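# Minutes: club ice hockey meeting, June

Present: Manuela Piras (chair), head coach, second coach, kit manager, fixtures secretary, two player reps. Apologies from the goalkeeping coach.
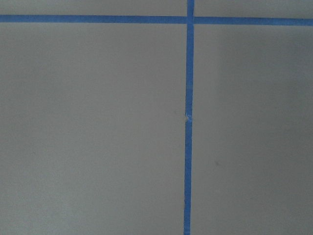

*Blue tape on a grey surface.*

**1. Last minutes**

Agreed, though the second coach wanted it noted that "defence to be tightened up" has now appeared in the minutes of four meetings running and he has yet to hear what it means.

**2. Season review**

Head coach said the team played better than the table shows. Manuela asked which games he had in mind. He gave the home tie with Zakgate, where we were level until late in the third period. Player reps pointed out that we then let in three and took a bench penalty. Head coach accepted this but said the first two periods were encouraging.

Penalty minutes for the season came to 342. Head coach puts this down to inconsistent refereeing. The meeting wasn't convinced, as the refs were different most weeks and the names in the penalty column were much the same.

**3. Power play**

Second coach wants to drop the current set-up and put a big body in front of the net. Head coach would sooner give it until autumn. We scored on it 2 times after the winter break. No vote taken. They'll try both in pre-season and bring figures back, proper ones this time, with the opposition written next to them.

**4. Tracking software (Karnuvex)**

The fixtures secretary passed round the Karnuvex offer: £837 for the season, which covers shift times and shot charts. The sales sheet says clubs "see results within weeks". Manuela asked what results, and whether any club at our level was named. None was. Kit manager asked who would sit and enter the shifts, and got no answer.

Not agreed. Fixtures secretary to ask for a free month and the name of a club we can ring.

**5. Kit**

Flosteck can do the new away socks at the old price if we order 110 pairs. Kit manager doesn't see where 110 pairs would go and nor did anyone else. He'll ask about a smaller order. Helmets are fine for another year. Sticks are down to players as before, and the request for a club stick fund was turned down again.

**6. Pre-season**

Morikawa have offered a friendly at their rink, 7.15 pm face-off. Player reps were in favour. Manuela was less keen: the last time, the ice was late and we played two periods and paid for three. Accepted on condition that the ice time is confirmed in writing.

Head coach proposed a fitness test in the first week. Player reps asked if anyone would be dropped for failing it. Head coach said no. They asked what it was for, then. To be discussed between them.

**7. Any other business**

Captaincy: left until the squad is known.

Music in the changing room: not a matter for this meeting.

Meeting closed 9.40 pm. Next one after the Morikawa game, if it goes ahead.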